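Talk notes: One Bag, Nine Days
Clarnau Travel Club, 23 June 2022

Slide 1. Welcome

Wait for the back rows to settle. Say hello, say how happy I am to be talking about trains again, because I could do this all night. Tonight is the slow line from Omoregie down to the coast at Iko — 476 miles, nine days if you get off as often as I did, and you should get off!

Ask for hands: who has slept on a train? Who has slept well on a train? (Pause for laugh.)

Slide 2. Why go slow

The express does the same trip overnight and you see none of it. The local stops at every grain elevator and every little town with a bench. You can buy peaches through the window at one of them. I still think about those peaches.

Mention the ticket: it's a hop-on pass, good for the whole line, and you don't book seats. You only book the sleeper, and there's just one sleeper leg, from Emico over the pass.

Slide 3. Washing on the road

Guesthouses along the line mostly have a shared bathroom down the hall, so everything you need has to travel with you in one grab. Clear pouch, small towel, done. Put it at the top of your bag the night before the sleeper leg, as the lights go out early and you don't want to be digging.

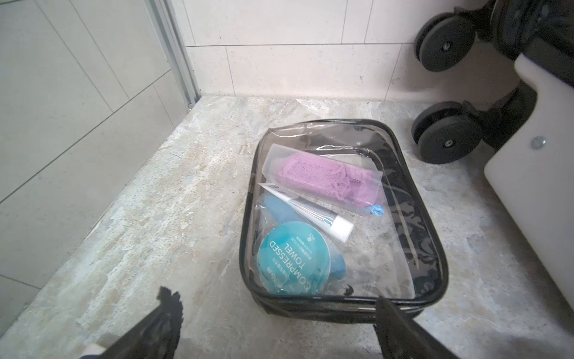

One reply on the sign-up sheet asked whether the sleeper has showers, and if not, where people wash before the coast. Good question. No showers on board. There's a bathhouse across the street from Emico station, open until the evening train leaves, and it's wonderful. Big hot pool, cold plunge, tea afterward. Leave yourself two hours. I left one and ran for the platform with my hair dripping.

Slide 4. The pass

Slow down here, this is the good part.

The train climbs around 900 meters before dawn. Set an alarm. The windows in the corridor open from the top, and when you come out of the last tunnel the air smells like pine and cold stone, and the whole valley is underneath you. Stand on the left side going south.

Play the sound clip (30 seconds is too long, fade it early).

Slide 5. What to carry

Soft bag or hard case, I get asked every time. I've done it both ways. A hard case is great on the platforms at Clarnau and Iko, which are smooth and flat, and a pain on the gravel at the small stops, where you'll be carrying it.

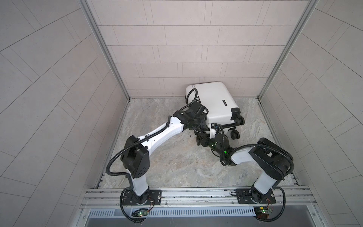

The other thing is the steps. The older cars have three steep ones and a narrow door, so whatever you bring, try lifting it to your shoulder at home first. If you can't do that twice in a row, take something out. For me it was the second pair of shoes — didn't miss them once.

Slide 6. Two last tips

Bring small bills. The dining car can't break anything large, and the bean soup is worth having more than once.

Check your zippers before you leave home. Run each one all the way around with the case full, the corners especially.
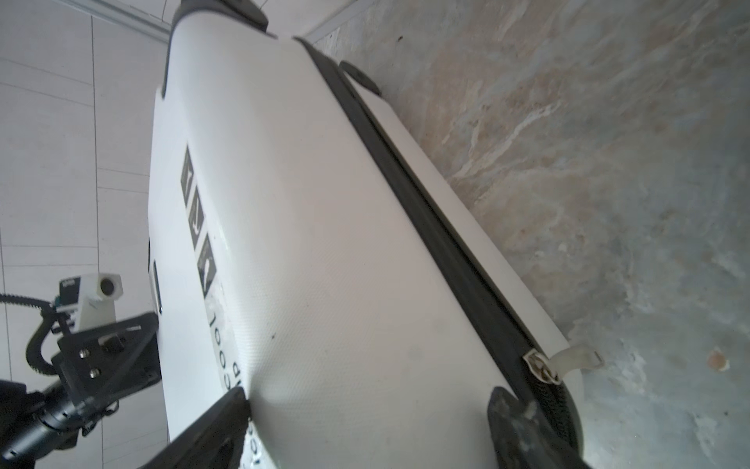
Hard-shell case, zipper side.

Slide 7. Questions

Maps are on the table by the door, please take one. If it's quiet, start with the story about the goat at the Omoregie ticket office.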